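Events > Open days > Talks > Speaker notes

Open day at Hosoda – notes for the lunchtime talk
Speaker: Charmaine Dlamini

Start when the coffee queue stops moving. Slides are on the stick, spare stick in Yae's bag.

Opening. Say who I am, say I went to the Hosoda open day in November, say I went for the sandwiches. Pause for laugh. If no laugh, carry on as though it was a plain fact, as it was.

The building. You sign in, you get a badge, you get a second badge to say you've got the first. Begoñe Lorente gave the welcome and promised us 14 demonstrations before lunch. We saw the Pistine sorting line, which was loud, and then a long corridor, which was also loud.

Simulation room. Slow down for this bit, it's what people ask about. The two-armed robot gets its practice in a rendered living room before it's allowed near anybody's real one. Guadalupe Montes ran the session and took questions while it worked, a thing I can't do with a kettle on. 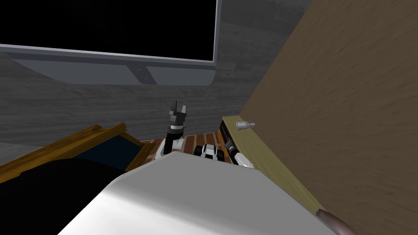

Simulated room, both arms out: right gripper by the dark object on the ledge, left one pointing up.

Talk over the slide, don't read it. Point out the small silver thing on the ledge, just by the gripper. Ask the room how they'd pick up one without knocking the other. Someone will say "with my hand". Let them have it. Mention the telly on the wall, switched off, so the robot has fewer distractions than my sons.

Then the serious part. Guadalupe's view is that a tight corner teaches you more than a clear worktop. Her team runs 281 attempts at a job before they argue about it, and then they argue about it. She wouldn't give us a success figure for this one. I asked twice. Don't guess if asked from the floor.

Mukidance. Two minutes at most. It's their planning software and the name came from a staff vote, 89 votes cast, and I've met people who still want a recount.

Close. Would I go again – yes, with flatter shoes. Next visit has 50 places and Mio Shibata has the list. Questions till they want the room back.

Comments

Mio Shibata: List is now open, please stop emailing Charmaine.

Sasorine_fan: Good talk, but you skipped the sorting line. Any notes on that?

Yae Shibata: The spare stick was in my other bag. Sorry.

Contact the events desk | © Hosoda Open Days | Back to top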